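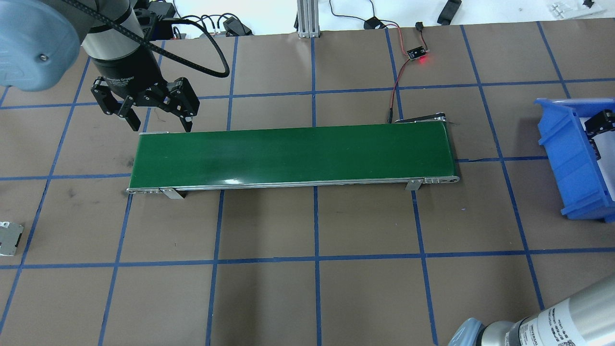 Trestero opens its doors in Jomescombe, and you're all invited

May 8, 2019

Jomescombe, for immediate release

Well, we've got the keys! After two years of looking at sheds, barns and one very damp former bowling alley, I'm delighted to say that Trestero has a proper home at last. We're moving our repair library into the old Sedberg seed warehouse at the bottom of Mill Lane, and the doors open to everybody in October.

For anyone who hasn't come across us, Trestero lends things out and helps people mend what they've already got. You join, you borrow a carpet cleaner for the weekend (or a sewing machine, or the good long ladder), and you bring it back. If your toaster has packed up you can book a bench and one of us will sit with you while you take the back off. We've been doing this out of my garage and the scout hut, and my family would like the garage back.

My name is Justinas Rozīte and I started all this with a box of screwdrivers and a borrowed tea urn. I still have the screwdrivers. We now have 1617 members on the books, from Jomescombe itself and the villages up the valley, and last year you lot borrowed things 3729 times between you. The most popular item was the pressure washer, same as the year before, and the least popular was the fondue set, which I bought myself and will go on defending.

The warehouse was built for the Sedberg family's seed business and stood shut for years after they sold up. A lot of people round here had their first summer job in it, my mother-in-law included, and she can tell you exactly which window used to stick. It still does. We've taken on a ten-year lease from Žukauskas, the family firm that owns the building and the yard behind it, and they've been very decent about the rent while we get on our feet. They've also mended the roof, thank goodness.

So what goes where? The ground floor will be the lending counter and the shelves, with a wide door on the yard side so you can back a car up to collect the heavy stuff. Upstairs will be the mending benches, and the old seed office at the front is going to be a small café run by the same people who do the cakes on market day. There's a lift for those who need it. It's slow and it groans a bit but it has passed its inspection, and I've been up and down in it more times than I care to admit.

We're keeping the membership fee exactly where it is for the first year. If you're a member already, your card will carry on working and you don't need to do a thing. If you've got something of ours out on loan, please hang on to it through the move and bring it straight to the new place once we're open. I really don't want to carry the cement mixer twice.

A few things are new. We'll be open late one evening a week for people who can't get to us in the daytime, and there'll be a children's shelf with bikes, balance boards and camping kit in small sizes. We're also starting a run of evening classes. The first ones are basic plumbing, darning and how to sharpen a kitchen knife without frightening yourself, and there's a bicycle one to follow in the spring. Each class costs the price of a couple of coffees, and members get first pick of the places.

Now the asking bit. We still need shelving, good strong stuff, and we'd be glad of any workbenches that are sitting unloved in a shed somewhere. Paint too, so long as the tin is at least half full and it isn't that brown everyone had in their hallway. If you'd like to help with money instead, anyone who gives before we open will have their name painted on the stairs. There's space for up to 1000 names if we keep the lettering small, and my sister-in-law, who's doing the lettering, has asked me to say that she'd prefer short ones.

Opening day will have tea, cake, a tour of the building every hour and a swap table for odd tools. Bring one, take one. I'll be giving a very brief speech, and then I'll be at the bench upstairs with anybody who has brought a lamp that doesn't work. Reporters and photographers are welcome at any point, and if you'd like a look round before the crowds arrive just let me know and I'll put the kettle on.

Press contact: Justinas Rozīte, Trestero, The Old Seed Warehouse, Mill Lane, Jomescombe. Interviews can be arranged in person or over the phone. Please leave a message if I don't pick up, I'm probably up a ladder.

Notes for editors: Trestero is a not-for-profit lending and repair library owned by its members. The scout hut sessions will carry on as normal until the end of September.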